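Por que guardamos as coisas em caixas?

Ciências e dia a dia – leitura para crianças a partir dos 8 anos
Texto de Valdis Mägi
Atualizado em 20/09/2026

Quase tudo o que existe dentro de uma casa passou por uma caixa. O copo, o sapato, a lâmpada, o pacote de arroz. Antes de chegar à prateleira da loja, cada uma dessas coisas ficou dentro de uma caixa maior, junto com outras iguais. E em casa continuamos a fazer a mesma coisa: há a caixa dos lápis, a gaveta das meias, o cesto dos brinquedos.

Neste texto vamos falar de caixas e de blocos. Os blocos são bons para aprender sobre arrumação porque têm uma forma simples, com lados retos, e é fácil ver quanto espaço ocupam.

O que é uma caixa

Uma caixa tem um fundo e tem paredes. Algumas têm tampa, outras não. O fundo segura o peso das coisas. As paredes impedem que elas rolem ou escorreguem para fora. Quando a caixa não tem tampa, dizemos que é uma caixa aberta. É mais fácil tirar coisas de uma caixa aberta, mas também entra pó.

As caixas podem ser feitas de muitos materiais:

Papelão: é leve e barato, mas estraga quando apanha água.
Madeira: é forte, mas pesada.
Plástico: é leve e fácil de lavar. Pode rachar se cair de muito alto.
Metal: aguenta pancadas e dura muitos anos. Fica com riscos, mas os riscos quase nunca fazem diferença.

Nas oficinas e nas fábricas usam-se muitas caixas de metal. As peças que vão lá dentro são duras e têm cantos. Cada vez que uma peça cai ou é arrastada, pode deixar uma marca no fundo. Uma caixa de papelão não aguentaria isso durante muito tempo.

Espaço cheio e espaço vazio

Imagina que deitas um balde de blocos dentro de uma caixa, sem olhar. Os blocos caem uns por cima dos outros. Um fica deitado, outro fica torto, outro fica encostado à parede. Entre eles sobram buracos. Esses buracos estão cheios de ar, e o ar também ocupa lugar na caixa.

Agora imagina que tiras todos os blocos e os pões outra vez, um a um, lado a lado, bem encostados. Os buracos ficam muito pequenos. Os blocos são os mesmos e a caixa é a mesma, mas agora sobra espaço em cima.

Na escola de Kulingate, uma turma fez esta experiência com uma caixa de sapatos. Quando os blocos foram deitados à sorte, couberam 38. Quando foram arrumados em filas, couberam 59. As crianças usaram blocos todos do mesmo tamanho. Se os blocos fossem de tamanhos diferentes, a conta seria mais difícil de fazer, porque os pequenos podem encher os buracos deixados pelos grandes.

Ao espaço que uma coisa ocupa chamamos volume. Um bloco deitado e um bloco em pé têm o mesmo volume. A posição muda, o volume não.

Pegar num bloco que está torto

Pegar num bloco parece fácil. Estendes a mão, fechas os dedos e levantas. Mas a tua mão faz várias coisas antes disso. Os olhos veem para que lado o bloco está virado. O pulso roda um pouco. Os dedos abrem o suficiente para passar dos dois lados, e só depois apertam.

Se o bloco está encostado à parede da caixa, um dos dedos não tem por onde entrar. Nesse caso empurramos o bloco para o meio ou pegamos nele pelas pontas. Se há dois blocos muito juntos, às vezes temos de afastar um para conseguir tirar o outro.

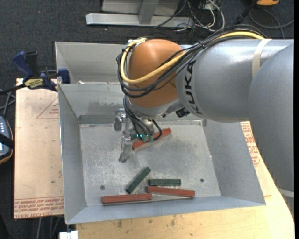
Blocos vermelhos e verde-escuros no fundo de uma caixa cinzenta de metal, por baixo do braço de um robô.

Os blocos da fotografia não estão todos virados para o mesmo lado. Alguns estão na diagonal e há um quase na horizontal, perto da parede da frente. Para pegar em blocos que apontam para lados diferentes, é preciso mudar a posição de quem pega. Com a mão, rodamos o pulso. Podes experimentar em casa: põe um lápis deitado na mesa e pega nele com dois dedos, um de cada lado. Depois vira o lápis e pega outra vez. Vais reparar que o pulso roda sozinho, quase sem pensares nisso.

Separar por cor, por forma ou por tamanho

Arrumar também é separar. Quando temos muitas coisas misturadas, escolhemos uma regra e seguimos essa regra até ao fim. A regra pode ser a cor: vermelhos para um lado, verdes para o outro. Pode ser a forma: os compridos aqui, os curtos ali. Pode ser o tamanho.

Às vezes usamos duas regras, uma depois da outra. Primeiro separamos por cor e depois, dentro de cada cor, por tamanho. Isto chama-se classificar. Os cientistas classificam plantas, pedras e insetos da mesma maneira, embora as regras deles sejam mais complicadas.

Uma boa regra é uma regra que toda a gente entende. Se disseres "os bonitos para este lado", cada pessoa vai fazer um monte diferente. Se disseres "os vermelhos para este lado", os montes ficam quase sempre iguais. Só há dúvidas com cores que estão no meio, como um laranja muito escuro.

Uma caixa grande ou várias pequenas?

No armazém de Ovden guardam-se peças de madeira para brinquedos. Em dezembro chegam mais encomendas do que nos outros meses, e é preciso encontrar cada peça depressa. Por isso as peças não ficam todas juntas. Há uma prateleira com 1485 peças vermelhas, divididas por caixas pequenas, e cada caixa tem uma etiqueta com a cor e a medida.

Uma caixa grande tem uma vantagem: cabe lá tudo e só há um sítio onde procurar. Mas para chegar ao que está no fundo é preciso tirar o que está em cima. Com caixas pequenas procura-se menos, mas é preciso lembrar em qual delas está cada coisa – ou escrever etiquetas.

Em casa podes usar as duas. Os blocos com que brincas todos os dias podem ir para uma caixa grande e aberta. As peças pequenas, que se perdem com facilidade, ficam melhor numa caixa com tampa.

Experimenta

Vais precisar de uma caixa vazia, blocos de brincar, papel e lápis. Demora roughly 20 minutos? Não, costuma demorar menos.

1. Deita os blocos na caixa sem os arrumar, até chegarem à borda.
2. Conta os blocos e escreve o número.
3. Tira tudo e arruma os blocos em filas, bem encostados.
4. Conta outra vez e compara os dois números.
5. Repete os passos 3 vezes. O primeiro número vai mudar um pouco, porque os blocos nunca caem da mesma maneira.

Palavras deste texto

Volume: o espaço que uma coisa ocupa.
Classificar: separar coisas em grupos, seguindo uma regra.
Diagonal: linha inclinada, que não está deitada nem em pé.
Etiqueta: papel colado numa caixa que diz o que está lá dentro.

Leituras seguintes: Como se mede uma caixa – Por que as latas são redondas – O que cabe num camião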